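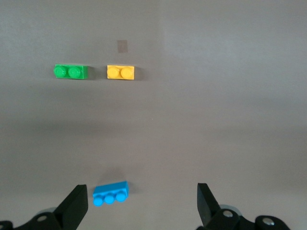
*Plastic toy bricks, among them a green and a yellow one, on a gray surface.*

**Brick compatibility** is the claim that plastic building bricks from different makers can be joined and used in the same model. The word "compatible" appears on a great many boxes. It has no agreed meaning in the toy trade, and sellers who use it seldom say what was tested, or against which bricks.

## Background

Studded bricks hold together by friction. A stud has to be slightly too large for the space it is pushed into, and small differences in molding decide whether two parts grip, slide off or jam. Makers of low-cost sets often say they match the common sizes. Buyers' reports are less even, and most come from people who tried a handful of parts.

## The Voltthorpe comparison

The test most often cited by hobbyists was published on May 15, 2021, by a builders' club in Voltthorpe. It joined 1,448 pairs of bricks from three budget lines, Zenell, Van Wijk and Avidach, and pulled each pair apart by hand. The club listed 77 pairs as "poor grip" and 11 as impossible to join.

These figures are repeated widely, usually without the club's own notes. "Poor grip" was left to the judgment of whoever was pulling. All of the Avidach bricks came from a single 200-piece tub, so the result says little about the line as a whole. A repeat planned for August was never published.

## Color matching

Claims about color are weaker still. Zenell's catalog describes its yellow and green as "standard," a term it does not define. Plastic can also shift in shade with age and sunlight, and a match made in the store may not last on a shelf.

## Criticism

Some collectors argue that mixing brands wears out older bricks. The evidence offered is mainly photographs of cracked parts whose age and history are unknown. The opposite claim, that mixing does no harm at all, rests on much the same kind of material. Van Wijk says its bricks are "safe for all collections" but has released no wear data.

## See also

- Interference fit
- Injection molding
- Construction toy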